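4.2 Recording your demos

I do mine in blocks of 50, then have a stretch. Here's how a block goes on the Vuralach kit:

1. Put the drawer unit at the left end of the mat and the blue tray at the right, with the foam cube in the tray.
2. Park both arms, then press Record.
3. Left arm goes to the drawer handle, right arm goes to the cube. Move them together if you can - it feels odd at first.
4. Press Stop before you reset anything.

Note: shift the cube a little between takes. My first 248 all had it in one spot and the model learned that spot and nothing else.

Caution: keep the cables clear of the elbows, and your fingers out of the grippers while the arms are live.
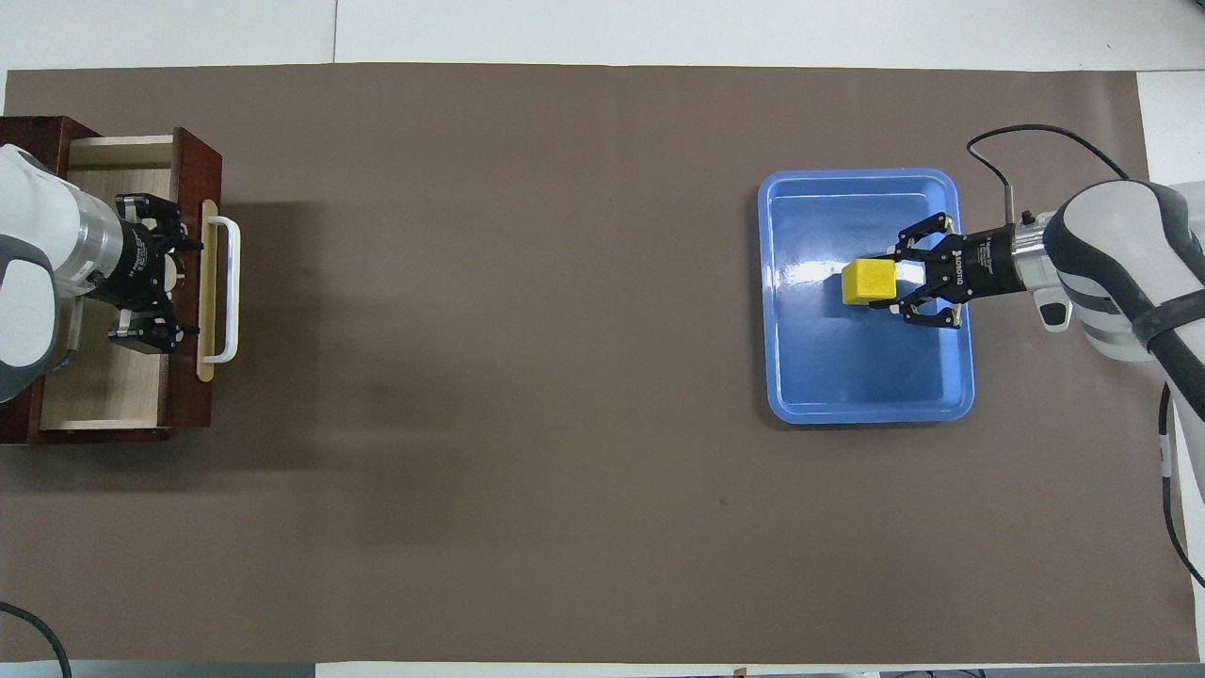
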